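How to Plan a Self-Guided Food Walk on a Free Afternoon

Many group tours leave you one free afternoon in the city, and most people spend it in the hotel lobby. I was the same for years. Then I started to make small food walks for myself and my friends, and now I plan one for every trip. This page explains my method, step by step.
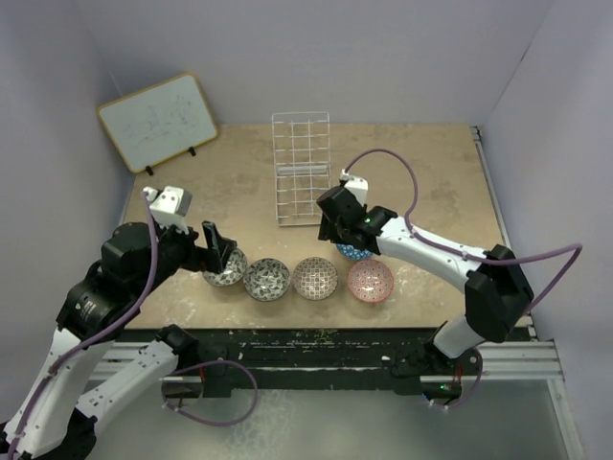
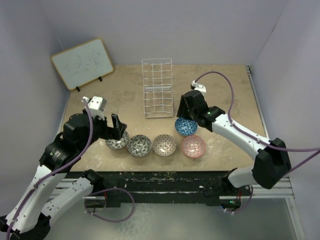
How long should a food walk be?
Three hours is enough for most people, with five stops and slow walking between them.

Step 1. Find your free time in the itinerary
Read the program from your tour operator carefully. Words like "at leisure" or "own program" mean that nothing is arranged and the bus will not come for you. Write down when the group arrives at the hotel and when dinner begins. If dinner is included, finish eating on your walk two hours before it. On my last trip with Gelonus, the program said "afternoon free" but the room keys were given out only at four o'clock, so I lost half of my walk. Now I write to the office and ask about this before I travel.

Step 2. Choose one district
Do not try to see the whole city. Take the map and draw a circle where you can walk from one side to the other in twenty minutes. An old market is a good center for the circle. There is usually food on all sides of it, and taxi drivers know the name.

Step 3. Pick the stops
I use this order:
Stop one: something to drink, sitting down.
Stop two: a small fried or baked snack from a stall.
Stop three: the market itself, where you only taste fruit.
Stop four: the one proper dish that the city is known for.
Stop five: something sweet, or coffee.

Keep the proper dish for stop four. If you eat it first, you will be too full for the rest. My friend Maj-Britt Hovland does it the other way around and is very happy with noodles at one o'clock, so you can decide for yourself.

For each stop, write down one reserve address in the same street. Small kitchens close without notice – a wedding in the family, a holiday you have not heard of, or simply the soup is finished.

Step 4. Check opening hours two times
Check once at home and once at the hotel desk. Opening hours on the internet are often old. In July many family places have a different timetable, and some open only in the evening because of the heat. Ask the receptionist to call if you do not speak the language. I have never been refused.

Step 5. Prepare the money
Change a small amount before the walk and ask for low notes. Many stalls cannot give change for a big one. Put the money for the walk in a separate pocket and leave the rest in the hotel safe. It is easier to stop when the pocket is empty.

Step 6. Make a one-page sheet
On one sheet of paper I write the names of the stops, the addresses in the local letters, the hotel phone number, and a short sentence about any food I cannot eat. Ask someone at the hotel to write this last sentence by hand. Translation programs make mistakes with shellfish and nuts, and this is not the place for a mistake. Fold the sheet and take a photo of it also.

Step 7. Walk it
Start with comfortable shoes and a bottle of water. Order one portion for two people at each stop. If you like a place very much, stay there and skip the next one. The plan is there so you do not need to think when you are hungry.

Decide before you leave how you will come back. I usually walk one way and take a taxi the other way. Agree on the price before you sit in the car, or ask for the meter.

What if you travel with a larger group?
With over 5 people, call the place for stop four in the morning and reserve. The other stops can be without reservation, but send two people ahead to find seats.

Text by Valter Amundsen. Last changed on Saturday, March 2, 2019. If you find a closed address in one of my other walks, please write to me and I will correct it.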